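### 4.2 Keeping the sink cell healthy

I'll admit this is the section I most wanted to write, because it covers the part of the project that ate most of my evenings. The sink cell is one of the simulated kitchen setups we run in Rilico, and on paper it's simple: one arm, one sink, some dishes, and a reset script that puts everything back where it came from. In practice it needs looking after just like a physical cell does. Things drift. Somebody changes a friction value for a different task, and three days later the arm can't pick up a plate anymore.

Our routine goes like this. Before each batch we load the cell, send the arm to its home pose, and then lower the gripper slowly over the basin with the fingers pointing down. Kojo Amissah calls this the "dip test," and I've never come up with a better name (believe me, I tried). We stop just above whatever is in the sink and compare the fingertip height with the value stored in the setup file. If the gap is off by more than 2 millimeters, the batch doesn't start.

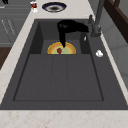
The stored value used to live in the arm's own settings, and that was a bad idea. Every time we swapped the gripper model the number came along from the old one, and we'd spend a morning wondering why the fingers were poking through the bottom of the basin. Now it sits with the sink. If you change the sink you measure again, and if you change the gripper you also measure again, and the loader refuses to run until you do. Nii Asante wrote that check in one afternoon and it has saved us more time than anything else in this paper!

The second thing we look after is the contact model. A sink is a nasty place for a simulated arm — steep walls, a rim, a faucet right where the wrist wants to go. We started with 1000 physics steps per simulated second, and plates would buzz against the walls when the fingers closed on them. Going to 3000 stopped the buzzing but made each batch painfully slow. We ended up keeping the higher rate only while the gripper is inside the basin and dropping back once it clears the rim. The switch itself caused a small kick at first, so we now hold the arm still for 60 steps on either side of it.

Figure 3 gives the view from the front of the counter, with the red sphere as the gripper marker. I leave the marker on during setup and turn it off before recording.
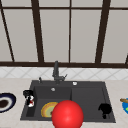

**Figure 3.** The sink cell with the gripper marker shown.

*Wedlow, November*

I'm keeping the place and month on this part because the notes come straight from our repair log, and the cell has changed a bit between sites. At Wedlow the marker and the fingertips had come apart by a small but annoying amount. The arm would stop short of the plate, and the log would happily report a good reach. I blamed the planner first, then the plate mesh. Kojo found it in the end: the marker was attached to the wrist frame with an old offset left over from the Nartey gripper, so we'd been checking our reaches against the wrong point.

The repair was one line. We moved the marker to the fingertip frame, deleted the offset, and ran the dip test again over both basins.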